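Korska Walks is a small walking company. We run guided day walks and short walking holidays for people who like to be outside but don't want to race anyone to the top of a hill. We've been going for nine years, and most of the people who walk with us have done so before.

## How we started

Amparo Alvarado began Korska as a Sunday-morning sort of thing, a few neighbours following her along the Fahy River track and back for lunch. She had worked in parks signage before that and knew most of the tracks in the district because she'd measured them. When the group got too big for the car park at the Fahy end, she registered the name, bought insurance and started charging a small fee to cover it.

Eamon Mac an tSaoi joined in the third year. He'd been leading bushwalks for a school program and wanted to work with adults for a change. He now plans the longer trips and does all of our route notes. Amparo looks after bookings, the day walks and anything to do with food.

Korska was the name of the boat Amparo's grandfather worked on. It has nothing to do with walking.

## What we do

We offer three kinds of walk.

**Half-day walks.** These leave at 8.30 am and are finished by lunch. Most are on formed tracks with some steps. The Fahy River walk is still the most popular, and in spring it books out early because of the wildflowers along the top section.

**Full-day walks.** You'll cover between 12 and 18 kilometres, with a long stop in the middle. We bring morning tea and you bring your own lunch. The Turkari Ridge walk is the hardest of these. The highest point is 537 metres, which doesn't sound like much, but you start close to sea level and the last part is steep and rocky underfoot.

**Walking holidays.** These run for four or five nights, with one base the whole time so you aren't packing your bag every morning. We currently use a guesthouse at Pilenico, which has a drying room, a decent kitchen and a verandah that gets the afternoon sun. Luggage stays put and we drive you to the start of each walk.

The season runs from March to November. We don't walk in high summer. It's too hot on the ridge, and the land managers close parts of it on fire danger days anyway.

## Group size and pace

Day groups are capped at 12 and holiday groups at 10. There is a leader at the front and another at the back on every walk. The one at the back stays with whoever is slowest, and the front stops at every junction until everybody has caught up.

We're often asked how fit you need to be. If you can walk for two hours at home on a path with a few hills, you'll be fine on any half-day walk. For Turkari Ridge we ask that you've done at least one full-day walk with us or something similar elsewhere. Ring and talk to Eamon if you aren't sure. He would sooner spend ten minutes on the phone than turn a group around halfway up.

We stop a lot. Some of our regulars are keen on birds, others on lichen, and one couple photographs every stile and gate they come across. If you prefer to keep moving without breaks, a different company would probably suit you better.

## Weather

We go out in rain. We don't go out in lightning, in high wind on the ridge, or when the river crossing at Fahy is over the second marker. Amparo makes the decision at 6 am and sends a text message to everyone booked. If we cancel, you can move to another date or have your money back, whichever you like.

Fog is a bit different. A foggy start at Turkari often clears by mid-morning - and sometimes comes back again by lunch - so we tend to go ahead and take the lower track if it hasn't lifted. You may not get the view.

## Our leaders

All of our leaders hold a current remote area first aid certificate and have walked each route at least three times before leading it. Apart from Amparo and Eamon, we have a handful of casual leaders who work with us through the season. They're paid for the full day, including the drive.

Leaders carry a first aid kit, a satellite messenger, spare water and a group shelter. You need to carry your own rain jacket, a warm layer, two litres of water and any medication. A full gear list is sent out with your booking, and we have a few pairs of walking poles to lend.

## The tracks

We hold permits for all the land we walk on. Part of each booking fee goes to the Turkari track fund, which pays for drainage work and new timber on the steps. In May we run two working days when we clear branches and report any damage to signs. There's no charge to come along and lunch is provided - usually soup.

We ask people to stay on the track, even through the mud, and to use the boot-cleaning stations at both ends. Dogs can't come, sorry. Much of the route is inside the reserve.

## Getting in touch

The office is open in the mornings, 9 am to noon, outside of walk days. If the phone isn't answered we're probably out, so leave a message and one of us will ring back that evening. Email is fine too, though it can take a couple of days in the busy part of the season. 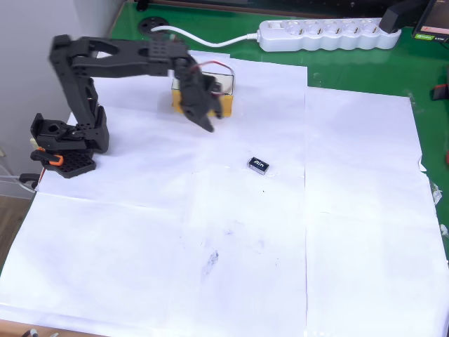
Gift vouchers can be posted or emailed and are valid for three years.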